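How to read a council budget summary

Updated Dec 2, 2025 by Siiri Grigaitė

These steps use the Trevdale district summary as the worked case. Other councils order the tables differently, but the headings are much the same. Allow around 25 minutes for a first reading.

What you need

The published summary, the summary for the year before, and a calculator or spreadsheet. The full budget book is only needed for step 4.

Step 1. Find the net figure

Look for the line called "net revenue budget". Gross spending includes grants and fees that pass straight through the council, so it will always look larger. Write down the net figure for both years.

Step 2. Separate one-off money

Transfers from reserves are listed below the service totals. Take them out of both years before comparing. A service that appears to grow may only be using up a balance carried forward from July.

Step 3. Work out the council tax change

Use the Band D figure. If last year's charge was £1,107 and this year's is 4 per cent higher, multiply 1,107 by 1.04 to get £1,151.28. Check whether parish charges are included – Trevdale leaves them out, Bomside puts them in. Do not compare the two without adjusting.

Step 4. Trace a single service

Choose one line in the summary and follow it into the budget book. The waste line in the Trevdale book is on page 94, with staff, vehicles and contracts shown separately. Andor Pap's spreadsheet layout works well for this: one row per cost type, one column per year, and a last column for the difference.

Enter savings as negative numbers. Some councils print them in brackets, and these can be lost when a table is copied.

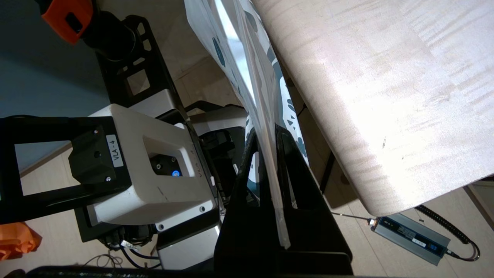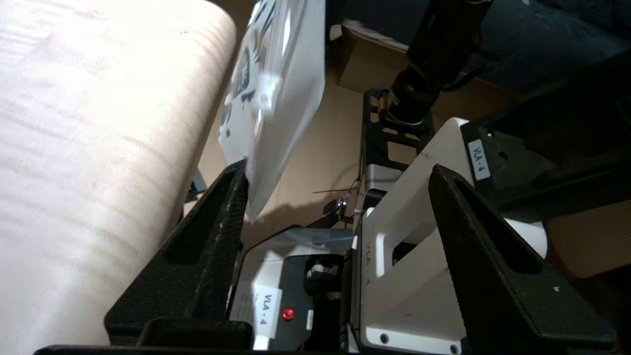
Step 5. Check the capital table

Capital spending is kept apart from day-to-day spending. Only the interest and repayments appear in the revenue budget, usually under "financing costs". Do not add the capital total to the net figure from step 1.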